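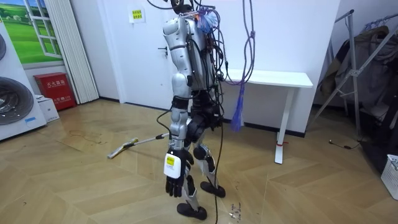
Sulero in the practice room, floor mopping setup.

Sulero Chore Humanoid, day rental
Stock no. 312
Rental: by the day, one of us comes with it
Setup: 35 minutes
Free floor space needed: 30 square meters
Maximum session: 60 minutes, then a rest

Hi, I'm Samer Abu Hammour and I look after the rental machines at Gusora. Most people who land on this page want to know one thing: can it clean my house yet? No! Not on its own, not while you're out at the store. If that's what you're after, keep your money and buy a decent mop (we sell those too, see Floor Care).

What it can do is let you find out, chore by chore, where the trouble is. I rent it mostly to small shops and design teams who are making something for the home and want to know whether a machine could handle it someday. A bottle with a silly cap, a laundry basket with handles in the wrong place, that kind of thing. You learn a lot in an afternoon.

How it does on chores

Standing and walking on a hard, flat floor: good. Rugs, no. Please roll them up before we get there.

Picking up a shirt: good, if the shirt is lying on its own. Out of a full pile it tends to bring two or three along for the ride.

Hanging clothes on a rack: so-so. It'll get a coat over a bar, but I wouldn't call it hung up.

Washing machine: opening and closing the door is fine on most front loaders. Pushing the right button takes more tries than I'd like.

Mopping: my favorite, and the one I get the most email about. A long pole is awkward even for people. The machine has to keep the head flat, push just hard enough, and remember where it's been. Big open floor, it does all right. Next to a bed or under a desk it gets timid and leaves a strip.

Then there are the small bits. A few dark specks in the middle of a shiny floor, with the ceiling light bouncing off the tiles, are easy for you and me and really hard for a machine. Is it dirt? A reflection? Part of the pattern?
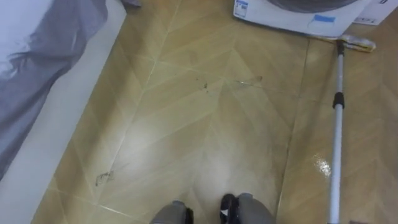 Siham Matar wrote in to say that she rented it for a day in October and would have been happier with a plain robot vacuum and a person holding the mop. She also said the slow pace drove her up the wall, and that she'd rent it again for testing packaging but never for floors.

Fair enough, and I've put her comment here because I mostly agree. For a whole floor, it's slow. If you only want the floor clean, the Akl round vacuum on our Floor Care page costs far less and doesn't need me standing next to it.

What comes with it
The humanoid, cables, a floor mat for the cables, and the Skandar control laptop with charger. Mops, baskets and drying racks are up to you, so bring the ones you want tested.

Not included
Parking at your end, and stairs. We don't do stairs.

To book, use the form and tell me which chores you have in mind. Mornings before 10 go first.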